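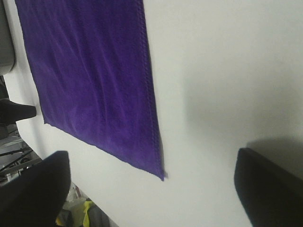 Purple microfiber towel on the white table, seen between the two fingers.

Towel folding cell: frequently asked questions
Last updated 2024-04-08 by Haris Khattak

These are the questions I receive most often from people who take over the folding cell at Lashari for a shift or for a week. If your question is not in the list, please write it in the logbook and I will answer it there.

Do I have to switch on everything in a special order?

Yes. First the controller, then the Govon gripper supply, and the wrist camera last. If the camera gets power before the gripper supply, it is sometimes not found by the software, and then you must restart all of it. After the start, let the arm stay in its home position for 30 minutes before you do the calibration. The joints need this time to become warm, and a calibration made on a cold arm will drift during the morning.

How do I check the fingers?

Open the gripper fully and look at both tips from the front. They should stand at the same height. Then close it slowly on a sheet of paper. The paper must be held over the whole width of the tips. If you can pull it out on one side, the finger on this side sits crooked. Loosen its two screws, push the finger against the stop, and tighten again. Please do not bend anything by hand.

How often must the fingers be cleaned?

After every 200 folds, and always when you change from one kind of cloth to another. Microfiber is the worst for this. The fibers collect on the inner faces, and after some time the gripper starts to slide off the hem. Use a dry brush first and then a damp cloth. No alcohol, it makes the surface of our fingers dull and they grip less well.

The gripper closes but the corner of the towel stays on the table. What is wrong?

In most cases the height of the table is wrong in the settings. Run the touch-off routine in three places: near the front edge, in the middle, and at the back. If the three values are different by more than the limit on the screen, the table is not level and the feet must be adjusted. Only when the height is correct should you look at the grip force. Many people increase the force first, and then the tips scratch the white surface and the corner is still not picked.

Where do I put the basket?

Put it on the table, to the left of the working area, with the handle slot to the front. Leave the middle of the table free, because the arm makes its turn there. 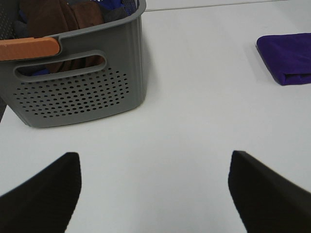
Do not fill the basket higher than needed. A cloth which stands above the rim can be touched by the fingers when the arm travels low, and this will stop the program with a collision message. Press the cloths down with your hand while the arm is paused, then continue.

Can I use any color of cloth?

You can use any color except white and very light gray. The camera finds the edge of the cloth by the difference to the table, and with a light cloth it finds nothing or it finds a shadow. Strong shadows are a problem with other cloths too. If the edge is detected beside the real edge, turn the lamp a little toward the ceiling and try again.

When do I have to calibrate the camera again?

Every 7 days, and also after each time somebody has removed the camera or hit it. Use the Tondby board, which hangs behind the door. The old printed paper board is not flat anymore, please do not use it.

What should I do with the cables?

Look at them once per shift while the arm moves through its full range at low speed. The camera cable needs a free loop at the wrist. In August we had to replace one which was fixed too tight and broke inside, where you could not see it from outside. The replacement comes from Sirus, and there is one spare in the upper drawer.

The program stopped in the middle of a fold. Can I just press start?

No. Press pause, open the gripper from the panel, and drive the arm up by 60 mm. Then take the cloth away, send the arm home, and start the fold from the beginning. The program does not know how the cloth is lying after a stop.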